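Home > Automation > Buying and budgeting

Budget for hand-held grippers: is a second pair worth it?

Asked by tdwyer, Jul 3, 2023

We want to record table clearing in ordinary kitchens, so plates, bowls, fruit, snack packs. Unent quoted us $600 per gripper and says one pair is enough for the whole project. They also want to sell us a "care plan" at $58 a month. I don't trust either number. What should I plan for?

3 answers

Kruger_shop
Skip the care plan. Ask what it covers in writing and I bet finger pads aren't on the list. Pads are the part that wears, and a set from Flillix cost us $60. Buy two sets up front. As for one pair being enough, sure, until a screw strips on a Friday and you've got people booked. I'd get one spare gripper, not a whole second pair, and make them confirm left and right are the same unit before you pay.

Lambros Michailidis
Depends on your dishes. Wide flat rims are harder than any sales demo lets on, and those demos love a foam cube. Ask for a week's trial with your own plates. If they say no, that tells you plenty. Also put $100 aside for crockery. Ours came out of the lunch budget and there was a fight over it.

arkport_guy
we bought from Arkport and its fine. dont know about Unent

Comment from tdwyer: Thanks. Asked about the trial and got a brochure back. Holding off on ordering until August.

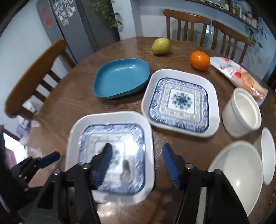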